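3. 玩具野菜の形状・表面仕上げと分類行動

3.1 背景と目的

ままごと用の玩具野菜は、保育環境における分類活動の素材として広く用いられている。分類の手がかりとしては色と形が論じられることが多く、表面の光沢、成形部品の継ぎ目、部位ごとの仕上げの差といった属性は、素材の選定段階でも記録段階でもほとんど扱われてこなかった。本節では、玩具野菜の外観属性を記述するための枠組みを示し、それを用いて収納課題における幼児の分け方を検討する。

本研究でいう「仕上げ」とは、成形後の表面がもつ光の反射の仕方を指し、塗装の有無を問わない。「部位」とは、実物の野菜において名称をもつ区分（果実、へた、皮、葉など）に対応する玩具上の区分をいう。実物に対応する名称がなく、製造上の理由で生じたと考えられる線や段差は「継ぎ目」として別に扱った。

先行する素材調査では、玩具野菜を一個体につき一色で登録する方式が一般的であった。この方式では、果実部とへた部で色も仕上げも異なる個体の情報が失われる。たとえば紫のナスは「紫」とのみ登録され、緑の部分をもつことは記録に残らない。収納課題において緑のへたを根拠にナスを葉物と同じ箱に入れる児がいた場合、一色登録のデータからはこの行動を誤分類としか解釈できない。

3.2 素材

素材は市販の玩具野菜および果物36点である。内訳はSustusの基本セットとBrulineの追加セットからなり、両者で重複する品目はそのまま残した。重複を除かなかったのは、同一品目でも製造元によってへたの形と仕上げが異なり、その差が分類に及ぼす影響を見るためである。切断面に面ファスナーをもつ品目は、接合部の黒い面が強い手がかりとなることが予備観察で確認されたため、今回の素材から外した。

各品目について、以下の属性を記録した。第一に、部位の数と各部位の色。第二に、各部位の仕上げ。第三に、継ぎ目の有無と、継ぎ目が部位の境界に一致するか否か。第四に、全体の輪郭である。輪郭は球状、長形、屈曲形、その他の4区分とした。ナスのように上部が細く下端が丸い品目は、中心線が曲がっているときに限り屈曲形とし、まっすぐなものは長形に含めた。

仕上げの判定は2名の評定者が独立に行い、光沢、半光沢、無光沢のいずれかを割り当てた。照明は天井の拡散光とし、卓上灯は使用していない。評定者間で判定が割れたものは、同じ照明下で再度評定し、それでも一致しない場合は半光沢とした。再評定の対象となったのはほとんどが赤系統の球状品目であり、曲率の大きい面に生じる小さな反射をどう扱うかで判断が分かれていた。

3.3 部位間の仕上げ差

属性記録の結果、果実部とへた部の仕上げが異なる品目が11点認められた。その多くは果実部が無光沢、へた部が光沢という組み合わせであり、逆の組み合わせは少なかった。この傾向はセット間で大きく変わらない。へた部を別部品として成形し、果実部に嵌め込む構造をとる場合、樹脂の種類または金型の表面処理が部品ごとに異なることが考えられるが、製造工程についての情報は得ておらず、断定はしない。

継ぎ目については、果実部とへた部の境界に一致するものと、へた部の内部を通るものとがあった。後者は、へた自体が複数の部品で構成されているように見える品目である。属性表の上では、境界に一致する継ぎ目を「境界線」、一致しないものを「内部線」と呼び分けた。図1のナスは紫の果実部が無光沢、緑のへた部が光沢であり、へたを横切る細く暗い線は内部線に該当する。

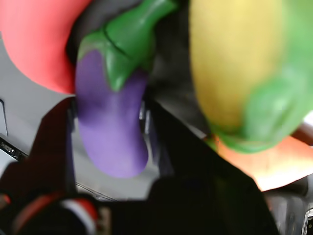 図1　玩具のナス。へた部と果実部の仕上げの差、およびへた部の継ぎ目。

内部線という区分に対しては、草稿の段階でMoynihanから異論が寄せられた。幼児が継ぎ目を部位の境界と同じように読むのであれば、製造上の線か実物に由来する線かという区別は大人の知識を持ち込んだものにすぎず、属性表では「線がある」とだけ書くべきだ、という指摘である。さらにMoynihanは、線の位置よりも指で触れたときの段差の有無のほうが手がかりとして強いのではないかと述べ、視覚属性だけで表を組むことにも疑問を呈した。

前半の指摘については、区分を残したうえで、分析時には両者を統合した集計も併せて行うこととした。実物に由来しない線が分類の根拠として用いられるかどうかは、区分を設けておかなければ検討できない。後半の指摘は妥当であるが、段差の測定には個体ごとの型取りが必要となるため、本研究の範囲には含めず、3.6で改めて触れる。

3.4 収納課題

収納課題では、床に敷いた布の上に玩具野菜を混ぜて置き、児に箱への片づけを求めた。箱は同型の無地のものを用い、色や絵による表示はつけていない。教示は「なかまどうしで、はこにしまってください」に統一し、何を基準とするかは伝えなかった。時間制限は設けず、児が終わりを告げた時点で終了とした。

箱の数は4とした。予備観察において箱を増やすと、一つの箱に一点だけを入れて残りを放置する例が目立ち、減らすと容量を理由に入れる箱を変える例が生じたためである。なお、箱の容量は、全点を一箱に入れることはできないが半数は余裕をもって収まる大きさとした。これは課題の途中で箱があふれ、分類と無関係な移動が起こるのを避けるためのものである。

課題後には、各箱について「ここは、どんななかま」と尋ね、回答を逐語で記録した。回答は色、形、食べ物としての種類、料理、表面、その他に符号化した。「つるつる」「ぴかぴか」等の語が含まれるときは表面とし、「むらさきでつるつる」のように複数の属性にまたがる回答には複数の符号を与えた。無回答および「わからない」は分析から除かず、独立の区分とした。

3.5 結果

最も多く用いられた根拠は色であり、食べ物としての種類がこれに次いだ。この順序は従来の報告と整合する。ただし、色を根拠とした箱の内容を個別に見ると、一色登録の方式では説明できない配置が含まれていた。特に緑の箱には、葉物やキュウリに加え、へたの緑が目立つ品目が入れられることがあった。トウモロコシは粒の黄色と皮の緑のいずれによっても配置され、同じ児が課題の途中で黄色の箱から緑の箱へ移した例もある。

ナスの配置はさらに分散した。素材中に紫を主とする品目が少なく、色のみを基準とすると単独の箱を要するためである。ナスを単独で収めた児のほか、キュウリなど長形の品目と合わせた児、緑の箱に入れた児が認められた。緑の箱に入れた児の回答には「ここがみどり」とへたを指すものがあり、果実部ではなくへた部の色が根拠とされたことが確認できる。屈曲形であることに言及した回答は得られなかった。

表面を根拠とする回答は全体としては少数であった。出現したものの大半は、果実部とへた部で仕上げが異なる品目を手に取った直後に見られ、仕上げが均一な品目から表面への言及が始まることはまれであった。一個体の中に光沢と無光沢が隣り合っていることが、表面という属性に注意を向ける契機となった可能性がある。もっとも、言及の時点と実際の配置の変更とは必ずしも対応せず、表面に言及しながら最終的には色で収めた児も多い。

継ぎ目への言及は、境界線と内部線を統合しても少なかった。内部線については「ここ、われてる」という趣旨の発話が数例あり、破損の徴候として受け取られていた。これらの発話は分類の根拠としては符号化していない。破損と見なされた品目が箱の外に残される傾向は認められず、発話の後は他の品目と同様に収納された。

製造元の異なる重複品目は、多くの場合同じ箱に収められた。例外はピーマンで、へたの大きさに差があり、一方のみが緑の箱から外された。回答は「こっちはちがうやさい」であり、品目の同定そのものが異なっていたと考えられる。

3.6 考察と限界

以上の結果は、玩具野菜の属性記録を部位単位で行う必要を示している。少なくともへたをもつ品目では、果実部の色のみを登録した場合、へた部を根拠とする配置が誤分類として処理される。部位単位の記録は作業量を増やすが、色と仕上げを同時に記録すれば、追加の手間は一品目あたり数行にとどまる。

限界として、次の点が挙げられる。まず、素材が二社の製品に限られており、木製および布製の玩具野菜を含まない。布製品では光沢の差がほとんど生じず、代わりに縫い目が継ぎ目に相当する位置に現れるため、本節の区分をそのまま適用することはできない。Jeseroで並行して進めている布製素材の調査では、縫い目を境界線と内部線に分ける基準を別に設けている。

次に、触覚属性を記録していない。収納課題では全児が品目を手に取っており、視覚のみを手がかりとした分類とはいえない。継ぎ目の段差、重量、果実部の硬さが配置に影響した可能性は排除できない。段差については、へた部に限定した簡易な型取りの手順を検討中である。

最後に、照明の問題がある。仕上げの評定は拡散光下で行ったが、収納課題は窓のある保育室で実施したため、時間帯によって光沢部の見え方が変化する。午前の実施では窓側に置かれた品目に強い反射が生じ、表面への言及が増えた可能性がある。布の位置と窓の方向は全回を通じて固定したものの、天候の影響は統制していない。次節では、同じ属性表を用いて、箱に色表示をつけた条件での配置を報告する。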